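### 3.2 Keeping the hands in shape

Finger joints drift with use, and we were delighted by how much a short daily routine helped. Every 100 grasps the operator opens both hands over the table and checks the thumbs by eye, following a checklist drawn up by Zamfir and Naqvi. Cables get a look at the same time — a snagged wrist lead cost us most of June.
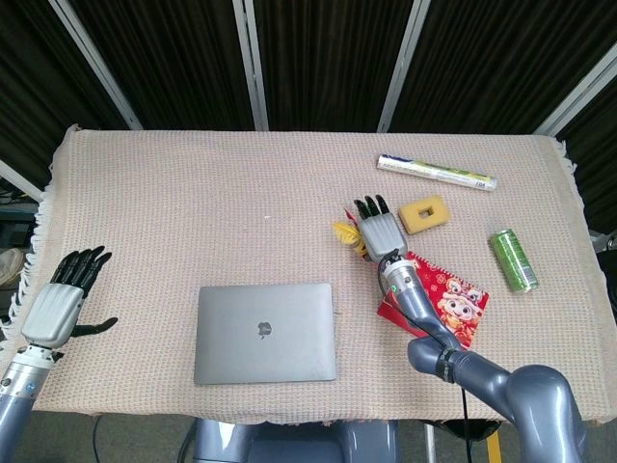
**Figure 5.** Both hands over the cloth-covered work table, with the closed laptop between them and the sponge, green can and red envelope on the right.

The woven cloth has been a lovely surprise. Its fine grid gives the head camera plenty of texture, and re-zeroing against it held for almost 1,000 grasps. Thin items are still the harshest test of a worn fingertip, so we run those last.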